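Reading the Dead of Punevgate: What Small-Town Obituaries Leave In and Leave Out

A project report by Rocío Bermúdez
Community History and Records, final project
Advisor: Abundio Figueroa

Why I picked this

My great-aunt kept a cookie tin of obituary clippings. Some were family, some were neighbors, and a few were people none of us could place. I used to read them at her kitchen table in Punevgate when I was supposed to be doing homework, and I loved them! They all sounded alike, and then in the middle of one there would be a line about somebody's prize rooster or the color of their truck, and a whole person would pop up.

So when we were told to choose a set of local records and spend a term with it, I already had mine. I wanted to know how the obituary in our town changed over the years, who got a long one and who got two lines, and what families decided was worth saying.

The records

The Punevgate library has the weekly paper on microfilm, with gaps. I went through the reels and made a list of every death notice I could read, and the list came to 1,645. That was far too many to study closely in one term (Mr. Figueroa warned me, and he was right), so I drew 300 of them by lot and read those word by word. The rest I used only for length and for the name index.

I also visited the Huamán Funeral Home, where the family let me look at their old intake forms with the private parts covered. Those forms were the best surprise of the whole project. They have printed blanks for birthplace, parents, spouse, church, lodge, occupation and survivors, in that order, and the notices in the paper follow the same order almost exactly. I had thought families were copying each other. A lot of the time they were just filling in a form.

What I typed and how

Each notice got one row in a spreadsheet. I recorded the number of words, whether a job was named, whether the mother's birth name was given, how many survivors were listed by name, and anything I called a "stray," meaning a detail that didn't answer one of the blanks on the form. Strays were my favorite column by a mile.

Some of the film was scratched, and where I couldn't read a word I left it blank. I did not guess at names. In two places I later found the same person in the cemetery book and could fill in the spelling from there.

I worked mostly in the tech room after school, in the hour before the late bus, and by December I had a rhythm going: one reel, one snack, one walk around the building, another reel.
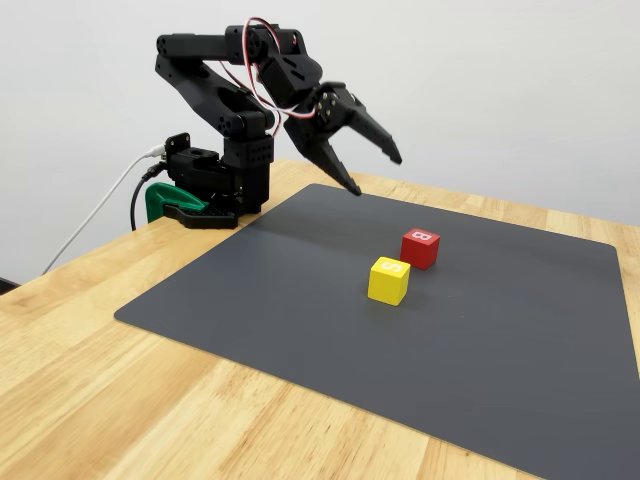
What I found

Length. The early notices are short, often three or four sentences, and they tell you how the person died in more detail than anyone would print now. "After an illness of nine days, borne patiently" is a typical one. Later on the cause of death mostly drops out and the list of relatives grows and grows, until the grandchildren alone can take up half the column.

Women's names. I expected this one, but seeing it row after row was still something. In the older reels a married woman is "Mrs." and her husband's full name in the headline, and her own first name may not show up until the second sentence. In 20 of the notices I read closely, it never shows up at all. I went looking for those women in the cemetery book and found first names for most of them, and I've added these to the index so that somebody searching for a grandmother can find her.

Work. Men's jobs are nearly always there. Women's jobs appear when they were teachers or nurses and otherwise hardly ever, even when the survivors' section makes it pretty clear that a widow was running the family store.

Strays. Here are some I copied out in full:

"He never missed a county fair and did not care who won."

"She was known for her plum dumplings and for her opinions."

"He leaves a good dog, Filbert, who will stay with the neighbors."

The strays are rare in the early reels and get much more common once families start writing the notices themselves. The Huamán forms helped again: the later ones have an extra blank at the bottom labeled "Remarks," and the remarks are where the dog comes in.

Problems

The gaps in the film bother me. One whole stretch is missing, and I can't say what the notices looked like then. The paper also didn't cover everyone. Farm workers who came through for the season are almost absent, and the few I found are listed under the farm where they worked. A study of who was left out completely would need burial records, and I only got as far as asking where they're kept.

I'd also change my survivors column. I counted named people only, so "and many nieces and nephews" came out as zero, which isn't fair to the nieces and nephews.

What comes next

The index is printed and in a binder at the library's front desk, filed by last name, with married and birth names both listed where I have them. Mr. Figueroa has asked whether next year's class could start on the burial records, and I've already told him I'd come back to show them how to thread the film reader. It sticks on the left side, and you have to hold the little door shut with your thumb.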